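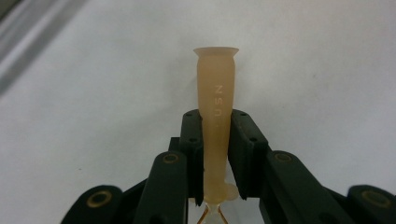
Biljana Karagiannis objects that a town library has no business lending household goods while its reading room closes at five. Her letter to the Hanuvari council deserves a serious answer, and this column will attempt one.

The proposal before the council is modest. Residents would be able to borrow items for the home, from dishes to hand tools, for up to 2 weeks at a time. The Pevmont branch would hold the stock, and the first year would cost about 50 cents per resident. Longer reading hours would cost considerably more, and should be argued for separately.

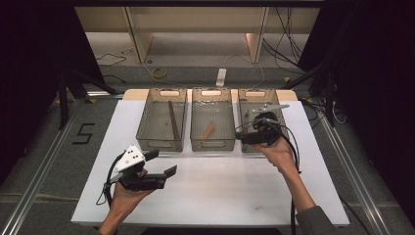

*Storage baskets in a row on a wooden board.*

A public library exists to share things that most households need only now and then. Books were the first of these. A family that hosts one large dinner a year has little reason to buy and store place settings for every guest, and a tenant in a small apartment may have no room for them at all.
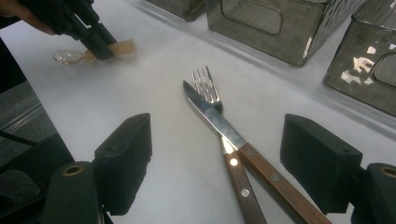 *Table knife and fork, crossed.*

There are fair grounds for caution. Goods are broken or returned late, and staff time must be paid for. The council should set a clear deposit – waived for those who cannot afford it – and publish the cost of repairs each quarter. It should also rule out any cut to the book budget during the trial.

With those conditions in place, we support the plan. The vote is expected in April, and residents who share Ms. Karagiannis's concerns are urged to submit them in writing before then.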